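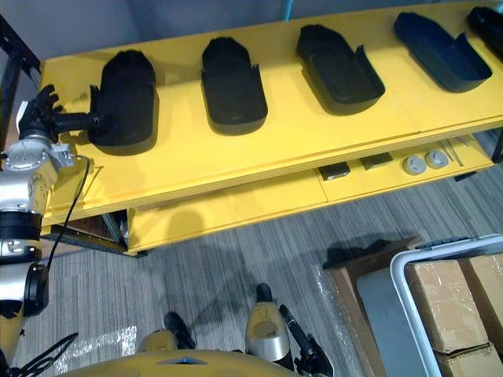 Dark trays on a yellow shelving unit

About Nelon

Nelon is a retailer of fine religious jewelry, serving individual customers, parishes and gift shops throughout the United States. The company was established by Engelbert Hämmerli, a goldsmith by training, who had spent much of his working life repairing baptismal medals and wedding bands before opening a small counter of his own. The business remains privately held, and Mr. Hämmerli continues to review every new design before it is added to the catalog.

Our Collections

The current catalog lists 427 pieces in sterling silver, 14k yellow gold and 14k white gold. It is divided between two house lines. The Fasgate line consists of patron saint medals, struck in the traditional round and oval forms, with a plain reverse suitable for engraving. The Furtună line is devoted to rosary bracelets and chaplets, strung on wire or linked by hand according to the style ordered. Chains are sold separately in 8 lengths, and customers who are uncertain which length to choose are encouraged to write to us before placing an order.

Materials and Workmanship

All gold and silver articles bear a stamp indicating their metal content. We do not sell plated goods under either house line. Stones, where used, are identified by name on the product page, and any treatment is disclosed in the same place. Weights are stated in grams and may vary slightly from one piece to the next — this is normal in hand-finished work.

Engraving is performed by our own staff. Names, dates and short dedications may be requested in English, Spanish, Polish or Romanian. A proof is sent by email for approval, and work does not begin until the customer has replied.
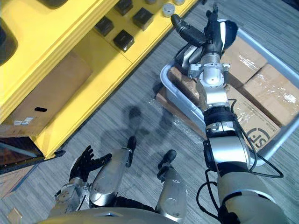 Cardboard boxes in a light gray tote

Orders and Service

Orders are accepted through our website and by telephone. Engraved items cannot be returned unless an error has been made on our part. All other items may be returned unworn, in their original packaging, within the period stated on the packing slip. Orders intended for Christmas should be placed before the end of November, particularly where engraving is required.

Parishes and Institutions

Itico, our wholesale division, supplies around 300 parishes, schools and religious bookstores. Institutional accounts receive a printed price list and a dedicated contact — terms are available upon written application. Confirmation and First Communion orders may be packed individually by recipient name at no additional charge.

This page was last revised on June 4, 2021.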